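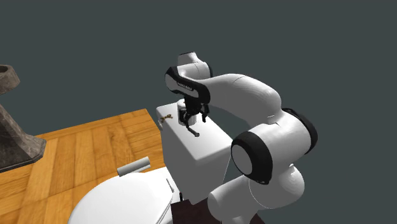 Policy does well in simulation on seen bathrooms, drops on new ones – is my evaluation wrong?

Houda El Fassi
Posted 23 July 2020

I'm trying to reproduce a result from a paper my group read in February. The method trains one policy by imitation across many randomly generated bathrooms, with a simulated Franka arm working over a toilet tank. The fixtures, floor and textures change from one layout to the next. The claim is that the policy carries over to layouts it never saw in training.

My setup: 3469 demonstrations from a scripted planner, 300 layouts, 24 held out for testing. I train with 5 seeds. On the training layouts the success rate is close to what the paper reports. On the held-out ones it falls by nearly half. The loss curves look normal and the validation loss is low too. I split the demonstrations at random into training and validation after removing the test layouts.

Is the gap real, or am I measuring something different from what they measured?

Lorna Rennie

Your validation split is the first thing I'd change. If you split by demonstration, the same layout ends up on both sides, so a low validation loss says very little about new layouts. Split by layout and pick your checkpoint on that. Keep the test layouts out of it completely.

Second, check what "unseen" means in the paper. We ran something similar on Cleltport and found that the layout generator was drawing from a fixed pool of fixture models. A new layout was a new arrangement of the same sinks and tanks. If your held-out layouts also use new meshes, you are running a harder test, and the two numbers shouldn't sit in the same table. Report both – same meshes in new positions, then new meshes.

Also give the success rate per layout as well as the mean. In our case a handful of layouts failed every time. The tank stood too close to the arm base and the planner itself could barely reach the lid, so the policy had few good demonstrations for that kind of pose.

Igor Jireš

Try more randomization. Worked for me.

Abdelkrim Ouali

Agree with Lorna about the split. One more thing to check is the camera. If its pose is sampled relative to the tank in training and relative to the room in testing, you get a drop that looks exactly like poor generalization. I lost two weeks to that. Render the first observation of every test episode and go through them by eye before you retrain anything.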